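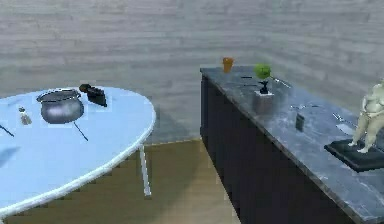 Joana Henriques asked at the September review whether the archive would still be able to name the officers in the Cusberg killings once the last of the accused had died, and whether the grant should go on paying for interviews when no trial is possible. The answer to both is yes, with the limits set out in this report.

Work done in the period

The team recorded 17 interviews with relatives of people detained at Cusberg and with former prisoners. Six of those were second sittings, held after the witness had read the transcript of the first and wanted to correct or add to it. All have been transcribed. Translation is finished for the first sittings only.

The Sturero police ledgers are now scanned through the end of the second volume. Entries for night transfers are brief and often unsigned, but the duty initials match the payroll sheets we copied last year. Phillips has checked the matches against the court file from the dropped prosecution and found two that we had assigned to the wrong man. Both have been corrected in the index, and the earlier version has been kept with a note.

The Turkasov family agreed to lend the letters their father wrote from exile. They cover the months when the colonel was living abroad under another name and were not known to the original prosecutors. The family wants 40 of the letters held back from the public catalog while a cousin is living. We have accepted this in writing.

Problems

The interior ministry has not answered our request for the pension file. The legal period for a reply is 90 days and it has passed. An appeal is drafted and will go in when our lawyer is back from leave.

Three witnesses withdrew after the colonel's funeral, where former officers spoke and the local paper printed their speeches in full. One has said she may talk to us later. We have not pressed her or the others.

Spending

Travel came in under budget. Scanning went over, mostly for repairs to the second ledger, and we ask to move the unspent travel money to cover it. Salaries are as planned.

Next period

Finish the translations, file the appeal, and begin the third ledger. The draft chapter on the transfers will be sent to Joana Henriques for comment before it goes to the families.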